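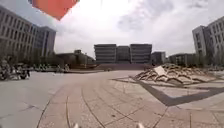 How does the Cirkine find its way across open ground without a map?

It compares what its camera sees now with a short string of views saved on an earlier run, picks the saved view that fits best, and steers towards the next one along.

Cirkine route-following unit, Mk 2
Sold and supported by Tutmont
Page last changed Sunday, August 8, 2021

Hello! I write these pages and I also wrote a fair bit of the code, so you get the long version. The Cirkine is a small computer and camera that bolts to a robot you already own. You drive your robot along a route once with the handset, the unit saves a view every so often, and after that the robot can do the route by itself. There is no laser scanner, and satellite positioning is only used to write a rough track into the log (you can switch it off, and I usually do, as tall buildings make a mess of it).

The method came first and the box came second. We wanted to know how few saved views you could get away with, and most of what is written below comes out of that work.

What we tried

We had two test routes. The Gesthorpe one is a long footpath with hedges and a kerb, and the Chisholm one crosses a big paved square. I had assumed the footpath would be the hard one, what with the puddles and the prams. I was quite wrong! A path more or less tells you where to go. Wide paving doesn't, and if the stones are laid in sweeping arcs then the strongest lines near the robot are bending off somewhere you don't want to be. Our first model loved those lines. It would set off nicely and then drift round with the pattern, ever so gently, as if it had all day.

The fix was to make the model pay more attention to things further off during training. We hid random patches of ground from it, more and more as training went on, until it had to lean on rooflines and tree lines and the shape of the gaps between buildings. Far-off buildings change very little as you roll forward, so they are good for heading and poor for distance. For distance it still wants something in the middle ground, a bit of sculpture or a change of paving colour or a bench. With both, it settles down and drives properly.

The result, with the bits that went badly

We ran the final model 100 times on the square, with a saved view every 8 metres. It reached the last view without a hand on the stop button in 83 of those. The older model, same route and same spacing, was so poor that we gave up on it early and I won't quote a figure for a run of tests we never finished.

Most of the failed runs were in low sun. The rest were a mixture: a delivery van parked where the saved view had open sky, a market stall, and one that I still can't explain (the log looks perfect, the robot went left). Soft pictures bothered it far less than I expected. Blur the windows on a building until you can't pick one out and it still knows the building. Flat cloudy light is lovely for it, and if I could order the weather I'd have that every day.

We also tried wider spacing to save memory. It held up all right on the footpath and badly on the square, so please keep to 8 metres in open spaces. A saved route can hold up to 200 views.

A word about stopping

The Cirkine steers. It does not do your safety stop. It will slow down if the view ahead stops matching, and that catches a good many obstacles by accident, but you need your robot's own bumper or range sensor wired in and working. Please don't write to me saying it drove at a bollard with the bumper unplugged (two of you have).

Camera placing

Low and forward is fine. It doesn't matter if the front corners of your chassis poke up into the bottom of the view, as the unit learns to ignore anything that never moves. A flag or a sign hanging in at the top is all right too if it keeps still. A flapping one is a nuisance, so tie it down. Wipe the lens before you teach a route, and again before you run it.

What comes in the box

Cirkine unit with camera
Mounting plate and bolts
Power lead, bare ends
Data lead
Teaching handset
Printed quick guide

Good to know before you order

The Mk 1 handset works with the Mk 2 unit, but routes saved on a Mk 1 need teaching again. Sorry about that, the views are stored differently now.

Stairs, no. Gentle ramps, fine, as long as you taught the route over the same ramp.

Routes taught in June still worked for us when the leaves were well down, though we had to top up a few views beside the trees. Topping up takes a minute with the handset: stop the robot where it dithers, press Add, carry on.

The test logs from the square, failed runs included, are free to download from the Tutmont support area. If you spot why the robot went left, write to the support address and mark it for the Cirkine page, and it'll come straight to me.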